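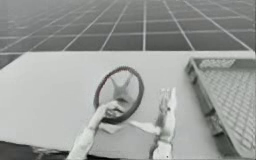
Slide 1: What the handoff costs

Leave this one up while people sit down. Start talking about the handoff before giving my name.

The picture is a simulation. Say so early. Two white arms, a hand mirror, a tray off to the right. The left arm has hold of the mirror low down, near the rim. The right arm is open and holding nothing. Ask the room: at your bench, who would be the right arm? Wait for an answer, even if it takes a while.

Then: in the sales talk this is a finished job. I have sat through that talk twice, once in Darkham and once in Hulme, and both times the questions went to speed. Mine was about the person at the next table, and I got a brochure.

Slide 2: Where I'm coming from

Ailbhe Mulligan, packing and returns, Darkham. Eleven years on the bench, four of them as lead. I don't sell these things and I don't build them. We handle small household goods — mirrors, brushes, frames, the odd lamp. A return comes in, somebody picks it up, turns it over, looks for chips, and puts it in a tray or a reject bin.

Emulik is the software we were offered. You practice the job on screen first, with rendered arms, and then move it to real ones. Fine as far as it goes. My quarrel is with what gets counted as practice.

Slide 3: The numbers we were shown

1000 simulated runs. 183 of them marked as failures. The vendor was cheerful about that, and maybe for software it's good. Read it again as a bench lead. Every one of those is a mirror that somebody has to deal with, and the plan had no name next to that job.

Ask: what is a failure? In the report it meant the mirror didn't end up in the tray. A scratched mirror in the tray was a success. (Pause here. People who have done returns will laugh.)

Slide 4: What the hands know

Tell the Ella story, keep it short. Ella trained me. She could tell a loose handle by the sound when she set it down, and she'd have it in the reject bin while I was still looking at the glass. None of that is in the job description, so none of it got into the task list we handed over in April.

Point back to the opening picture if anyone asks what I mean. Gray table, gray tiles, clean mirror, plenty of space. Our bench has tape on it, a radio, and a pile of somebody's returns from yesterday.

Don't oversell this. Some of what Ella did was habit and a camera might do it better. I would like to see that tested before I hear it promised.

Slide 5: What changed for people in the trial

We ran it for 61 shifts. Three things I'd want another site to hear.

The light work went first. Picking up and placing was the part people did while they rested their eyes. What was left was all inspection, and by mid-afternoon people were making mistakes they never used to make.

Two packers became "cell attendants." Same pay. They stood by for stoppages and couldn't walk away, so breaks got harder to take. Hulme had the same complaint.

Talk dried up. One person per cell, facing the guard. I have no figure for that and I won't pretend to.

Slide 6: What I'd ask before signing

Who clears a stoppage, and what are they paid?
Who decides what counts as a good one?
Can the people on the bench see the failed runs? We asked for all of ours and were sent a highlights reel.
What happens to the rate? Ours went up by around 200 items a shift on paper before a single arm was bolted down.
Can we stop it, and who is "we"?

If time is short, skip the third and go straight to the rate.

Slide 7: Questions

Somebody will ask if I'm against it. Answer: I'd take an arm tomorrow for the heavy crates. They offered us one for hand mirrors.

Somebody will say the next version is better. Ask them which version they have on their floor now.

Handout is by the door, with the trial schedule on the back.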